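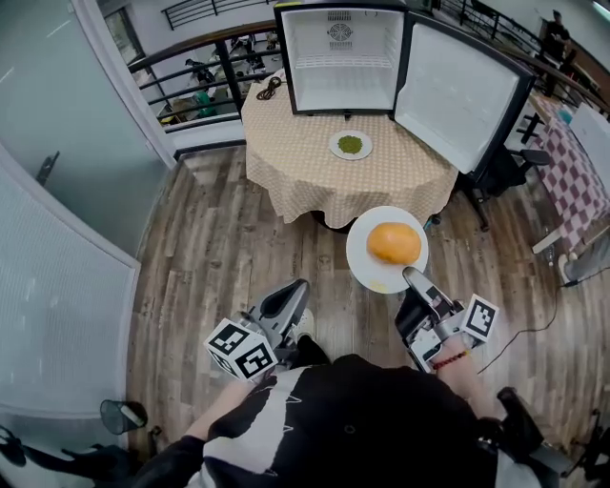

Tonden Kitchen, release 6: data card and known faults

Maintainer: Gilberto Betancur

Read this before you train on anything. Release 6 holds 938 episodes of table clearing and fridge loading, recorded with a pair of hand-held grippers. Release 5 held more, and we'll get to that.

What went wrong

In December the left gripper's clock began to drift. The Tronard logger is supposed to stop recording when the two hands disagree. It wrote a warning to a file called misc.txt and carried on, cheerful as ever. By the end of a long session the left hand was living in the recent past, and plates were being handed over to a gripper that had not arrived yet.

We found out when a policy trained on the set was put on the Wornon arm. It let go of a plate over the floor with great confidence. The plate was ceramic. The stop button worked, and everyone was outside the taped line, so the injury report is one sentence long and concerns the plate.

What we did

All episodes with a left/right offset over 6 ms were removed. The logger now refuses to save when the clocks disagree, and it is rude about it. Warnings go to the operator's screen. misc.txt has been retired.

Still broken

Marker tracking drops out when a cube turns too far from the camera. Gaps are filled by interpolation and flagged in track_ok. Please use the flag. Urrego's loader ignores it by default.

Fridge doors are labeled open or closed. Half open counts as open, a decision made late one afternoon that we now have to live with.

Gripper width is unreliable in the first 600 frames of sessions marked cold_start.

Before running on hardware

Check the checksum. Release 5 is still on at least one mirror under the same folder name. Run at low speed first, with plastic plates, and keep a hand on the stop.

Report faults to Gilberto with the episode number. "It looks weird" has been received and filed.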